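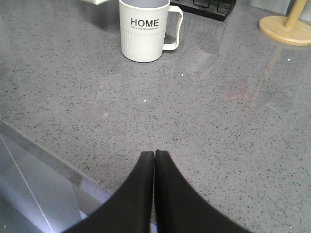 A reader of the last version wrote in that the stain table was useless without dwell times, and asked for them per spill, in minutes, not "short / long". Fair. Dwell times are in now, see column 5.

Countertop Stain Log, README

What it is
A flat table of household spills on kitchen counter samples, plus what got them off. 2608 rows. One row = one spill on one sample, one cleaner, one result. Started as notes for the Mindwood kitchen refit, got out of hand.

Files
stains.csv - the main table
samples.csv - 64 samples, one line each, with finish and supplier
cleaners.csv - what we used and how diluted
notes.txt - messy, read it anyway

Columns in stains.csv
1 sample_id
2 spill (coffee, beet, turmeric, red wine, soy sauce, mustard, ballpoint, cooking oil)
3 amount, in drops
4 surface temp before the spill, F
5 dwell, minutes
6 cleaner_id
7 passes, how many wipes before we stopped
8 score, 0 to 3. 0 is gone, 3 is no change
9 remarks, free text

Samples
Offcuts from Zimer and from Figueroa, mostly quartz and laminate, a few granite. Zimer pieces came sealed. Figueroa ones we sealed ourselves, except where samples.csv says otherwise. Porier sent a box too but without finish codes, so those rows have "unk" and you probaly want to drop them.

How scoring was done
By eye, under the same kitchen light, after the spot had dried. Two people scored, worse score kept. No color meter. Don't average scores across spills, a 2 on turmeric and a 2 on oil are different problems.

Known problems
- Roughly 200 rows have dwell filled in from memory. Flagged "est" in remarks.
- Mustard was switched to another brand halfway. Sorry. Didn't log which row.
- Speckled samples score too low. Faint marks get lost in the pattern, so a 0 on a speckled one may be a 1. Plain white samples are the ones to trust.
- Oil on the granite: check again next day, the dark patch comes back. Only done for some.
- cleaner_id 7 and 9 are the same dish soap.
- Overnight spills are all entered as 600 even if we got in late on Monday

Not in here
Heat marks, scratches, bleach. No prices.

Use
Do what you like with it, keep this file with the data. If you fix the mustard rows somehow, send them back.

Changes
v3 dwell column added, Porier rows added, duplicates removed
v2 beet and soy sauce
v1 coffee and wine only, dont use

To do: grout. Seperate table, most likely October.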